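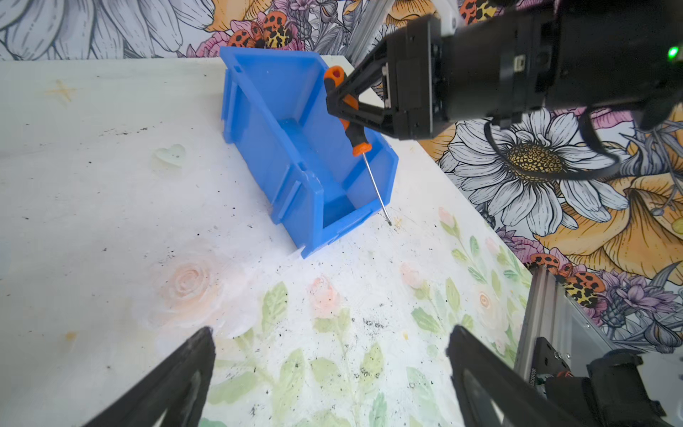 2 min read

INVENTORY, LOT 40

The inventory of the Ovby house was taken under contract. The rate was fixed per item, condition included. I worked from the hall toward the back and reached the painted room in the afternoon.

Item 19. Parts bin, blue plastic, stackable, open front. Low ledge across the floor inside. Sound.

Item 20. Screwdriver, flat tip, orange and black handle. Sound.

The form had a column for location. I wrote "white table, roses" and went on. Flemon, the agent for the estate, had asked for short entries. The previous inventory ran to 1082 lines and had been returned unpaid.

It was in the folder, dated May. I checked my items against it. The bin was listed. The screwdriver was listed. Under them, in the same hand, was a line with no number: "One cover, green, pale. Do not turn over."

The form had no column for instructions.

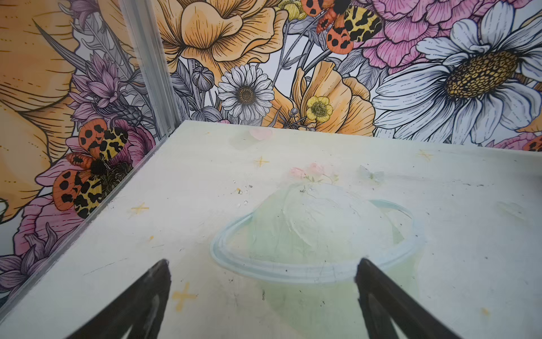 Container, light green, upside down. Stars on the tabletop.

I measured the rim and entered the figure. Under condition I wrote "translucent." Under contents I was required to write something, and the permitted words were "none," "various" and "see note."

I looked through the plastic for as long as the rate allowed. Then I wrote "see note," copied the line from May exactly as it stood, and gave it a number.

Flemon paid in full. The next lot was in Drendari, on the second floor, and the form had one more column.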